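Protective stop on insertion, part rotates in the grip

3 min read
Last updated Dec 8, 2025

Killian Gilbert

I run a two-finger gripper on a six-axis arm inside a gray enclosure. The task is to pick a green printed part with slender legs and put the legs into a matching hole in a red shape-sorting board. The arm controller is a Pokar and the gripper driver is the Hudec package, both unchanged from September.

The cell ran 374 cycles last week and gave 29 protective stops. Every one happened during the final descent, with the force limit on the vertical axis set to 51 N. The approach pose logged just before each stop is within tolerance. The wrist angle is also within tolerance, so the arm is going where it is told.
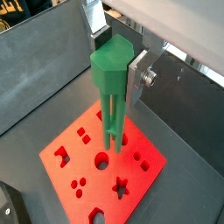 Green part in the grip, leg tips just above the board.

After a stop I back the arm off by hand and look at the part. In most cases the head has turned slightly between the fingers and the legs are no longer square to the hole. In a few cases the head has not turned and the legs are resting on the surface next to the opening. The log gives the same fault code for both, so I cannot separate them from the data.

I have recalibrated the tool center point twice. I have also lowered the descent speed, and all this did was make the stop arrive later. Raising the force limit is not acceptable here. The legs are thin and I do not want to find out what the crossbar can take.
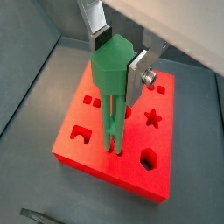

mwk_cells

Recalibrating will not fix a part that moves after the calibration was done. You have two failures and one fault code. Split them first. Record the gripper opening at pick, at the top of the descent and at the stop. If the opening changes on the way down, the part is turning or sliding in the grip. If it stays the same, suspect the board position.

Is the board fastened down? If it is loose, each failed insertion pushes it a little and the next cycle starts with the wrong hole location. We had that on a Dorna fixture and lost a week to it.

tollgate

Turn up the grip force. Worked for me.

Killian Gilbert

The board was not fastened. I logged the opening as suggested. On 13 of the next stops it changed during the descent, and on the others it did not, so both causes are real. More grip force reduced the rotation but left a mark on the head, and I have put it back.
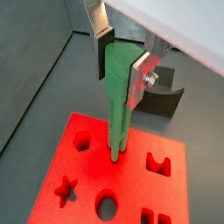 Rotation in a two-finger grip depends on how much contact area each side gives and how well the two sides line up. A narrow contact on one side acts as a pivot, and any side load at the leg tips turns the head around it. The left finger has a tall black pad, while the right has a flat metal plate with only a thin dark strip between it and the plastic. I had treated the two sides as equal in the grip setup, and they are not.

The board problem was simpler. I marked two edges of the board on the floor, ran a batch and compared. It had moved after the first stop and stayed wrong until I pushed it back. The floor panel is smooth and gives it very little to hold on to. I have also started clearing the small white flakes off the floor before each batch. I have no evidence that they matter.

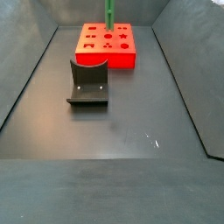

Changes made

1. Board held against a corner stop screwed to the floor panel. Position is checked at the start of each batch.
2. Right finger fitted with a pad matching the left one. Tool center point taught again afterward.
3. Descent now pauses just above the board. If the gripper opening differs from the value at pick, the arm retracts and the cycle is logged as a grip fault.
4. Force limit left at 51 N.

I still get an occasional stop with the opening unchanged and the board on its marks. The next check is backlash in the wrist joint, and I will post the numbers in a separate thread.

mwk_cells

For the backlash check, approach the same pose from both directions and compare. Do it with the part in the grip.

Related

Force limit trips only on the first cycle after power-up
Hudec driver reports gripper closed with no part present
Lindgate corner stops: thread size for thin floor panels
Pokar controller: separate fault codes for grip and contact
How to measure wrist backlash without a dial indicator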